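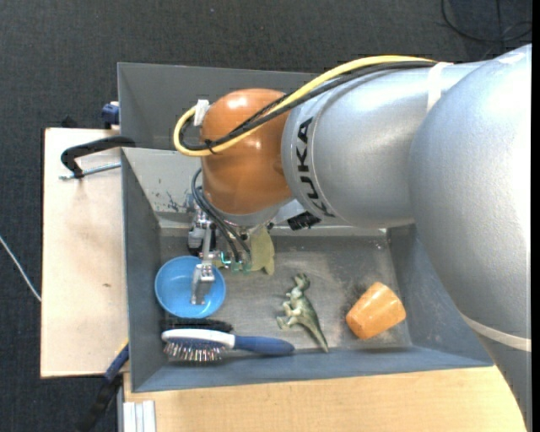

About us

Lukholm collects household things and toys that families do not need any more, sorts them, and gives them to people who are setting up a home. We started in Conby with one shelf in a garage. Today we have a sorting room on Negussie Road, with a small shop in front and a yard behind where cars can stop.

How it began

Berhanu Gebremichael and Saron Ejigu moved to Conby with two children and four suitcases. In the first weeks they ate from borrowed plates, and a neighbour brought them a saucepan and a box of building blocks. When they had their own things at last, they wanted to pass the borrowed ones further. Other people in the street heard of it and began to leave bags at the door. After one winter the garage was full, and Saron wrote the first list of what we take and what we cannot take. We still use this list, with some corrections.

What we do with your things

Everything which arrives goes first into a sorting bin. We put in only a few pieces at one time, kitchen things and toys together, as they come out of the bags. It is slower than emptying a full sack on the floor, but small parts do not get lost under the big ones, and a bowl is not scratched by something heavy lying on it.

From the bin each piece goes to one of four places: the washing sink, the repair shelf, the toy corner or recycling. Plastic bowls, cups and plates are washed and then dried on racks until the next day. Toys are checked for broken edges and for missing parts. A puzzle is counted before it gets a label, and if one piece is missing we write this on the box. Some families do not mind.

When all is clean we pack home boxes. A kitchen box has bowls, plates, cups, cutlery, a pan and a chopping board. A children's box has toys for the age that the family told us. Last year we gave out 290 kitchen boxes and 211 children's boxes, and in our shop we sold 1482 single pieces at low prices. The money pays the rent and the hot water.

Who we are

Berhanu is responsible for the collection and for the van. Saron leads the sorting room and answers most of the letters. Tetsuya Sakai repairs what can be repaired, mostly handles, lids and wheels of toy cars. Ibsa Wubshet keeps the shop open and arranges the window new every month. Bethel Zeleke came to us in September and looks after the Drandine shelf, our lending library for toys, where a family can keep a toy for four weeks and then exchange it.

Bringing things to us

We are glad to receive bowls, dishes, pans, cutlery, storage boxes, small kitchen tools and toys of all kinds. Please bring them clean if you can, and wrap glass in paper. We cannot take mattresses, car seats, knives without a cover, or electrical things with a damaged cable.

The yard gate is open from Tuesday to Friday between ten and four. If you have more than three large boxes, please write to Saron before you come, so that we can make a place free.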